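Prarkora Shared Workshop - Members' Meeting
Minutes, November 13, 2021

The meeting opened late while the last chairs were found. Minutes of the previous meeting were accepted, with one correction: the kettle was "missing", which is different from "stolen", and it has in any case come back.

1. Storage

Most of the evening went on this. The shelves in room 302 were measured again and are still the same size. Members have been bringing in containers of their own choosing, many of them lovely, few of them able to share a shelf with anything else. The shoebox system was described by its last defender as "organic." A vote was taken and it was retired with thanks.

The proposal on the table, which for once was also on the table, was to move all small parts into clear lidded boxes with dividers. Points in favor: you can see through the sides without opening anything, the lid shuts, and there is a spot on top for a label. The points against were mostly about cost and the color, which is none.
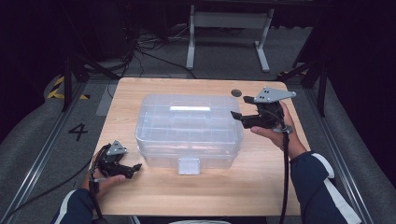
Hacer Ağca asked who would be writing the labels, given that the last set said "misc", "misc 2" and "not misc." She added that a see-through box full of unsorted screws is still a box full of unsorted screws, and that she would support the purchase if each box had one named keeper. Agreed after a short silence. She was then named keeper of the first one.

Two quotes had come in. Skidora offered the large size at 60 each with delivery. Erov was cheaper but wanted a minimum order of 600, and the meeting did not feel it owned that many things. Skidora it is. We start with 3 boxes and review before anyone gets excited.

Lids stay on when a box is on the shelf. A lid resting on top at an angle does not count as on - this was discussed at greater length than it is recorded here.

2. The long table

Glue has been found on it again. Members are reminded that the cutting mats live in the drawer marked "cutting mats." Tatlı, the café downstairs, has offered us a stack of old trays to work on. Accepted gladly. They need a wash first.

3. Sorting session

To be held before the end of November. Bring small containers for odds and ends, and a realistic attitude toward buttons. Anything still unclaimed afterward goes on the free shelf.

4. Other business

The radiator was raised and lowered again without result. A request for a second kettle was deferred until we are sure about the first.

Actions: order boxes from Skidora; collect trays from Tatlı; Hacer to draft label names, none of them to include the word "misc."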